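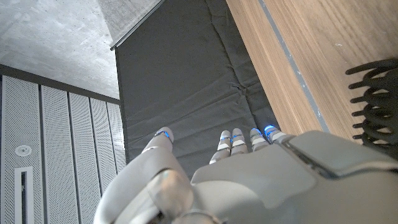 Our project this semester was a very ordinary one, which is part of why we liked it: we wanted to find a better covering for the work tables in the Zillus room. The tables are hard, they are loud, and small things bounce off them and go under the radiator, where they live forever. We tried several coverings over the term and ended up settling on a padded mat, and we will try to explain below how we got there, with the wrong turns left in. Color turned out to matter a good deal more than either of us had guessed. The mat is a dark charcoal gray, and white or pale things show up against it so clearly that you can find their edges without leaning in, and we had not even put color on our first list of things to compare!

Projects / Zillus Room / Student Reports / Table Coverings

Where we started

Hazem Hamdy and I (Tài Trương) both use the room in the evenings, mostly for fixing and gluing and sorting, and we had been complaining about the tables long before we turned the complaining into a project. The bare tops are a shiny cream color. Under the ceiling lights they glare, and if you are putting together something pale you spend half your time patting the table with your palm to find the piece you just set down. Hazem's elbows also had opinions, as did the person in the room below us, who could hear every dropped screwdriver.

Our advisor asked us to write down what a good covering should do before we bought anything. This was wise, and we only partly listened. Our list said that it should be quiet, soft enough that a dropped part stays close to where it fell, easy to wipe, and able to lie flat after being rolled up in the closet. We had a budget of 100 dollars, and the narrow tables are 775 millimeters deep, so whatever we chose had to fit that or be cut to it.

What we tried

First was a felt sheet, which came from the Từ fabric shop near Hazem's bus stop. It was lovely to lean on and wonderfully quiet – we were ready to stop right there and write the report. Then we used it for a week. Felt grabs everything. Thread, crumbs, pencil shavings and a bit of dried glue all moved in and would not leave, and tiny springs hooked themselves into the surface so that you had to unpick them. We still have the felt and it is a very nice thing to put under a sewing machine.

Next we tried a thin rubber sheet, sold under the name Dusine. It wiped clean in seconds, and we were both hopeful. It had been shipped rolled up very tightly, though, and the corners kept curling no matter how many books we piled on them. It had a smell too. We left it by the window for most of September and the smell got milder, but one of our classmates still moved her chair to the other end of the room whenever we unrolled it.

The third covering was the padded mat, a Graner one, and we got it mainly on account of the padding. We had no thought of color at all. The shop had it in dark gray and that was what we took home.

How we compared them

We kept the tests simple. For noise, we dropped the same steel bolt from the same height and the other person listened from the hallway with the door closed. For finding things, we scattered a handful of white plastic spacers and timed each other picking them up. For comfort, we just worked on each surface for a whole evening and wrote down our complaints, and I should say that Hazem's are much better written than mine.

Felt won on noise, with the padded mat very close behind. Rubber won on cleaning. On the finding test the padded mat was ahead of both, and we think that is partly the give in the surface, which keeps things from skating away, and partly that dark background. The felt was oatmeal colored and the rubber was light green, so we weren't comparing padding fairly with padding there, and a stricter project would have bought the same mat in 2 colors. We ran out of money before we ran out of ideas.

The dark mat does have a weak side. Black screws vanish on it. Lint and chalk dust show up just as nicely as the parts do, so it looks dirty sooner than the cream tables ever did, and it wants a wipe with a damp cloth at the end of the evening.

What we would do next

We would like to cover all four tables, and try a lighter strip along one edge for the dark hardware. Hazem wants to test whether the padding stays springy after a year of elbows. The roll of felt is on the top shelf of the closet, on the left, for anyone who would like it.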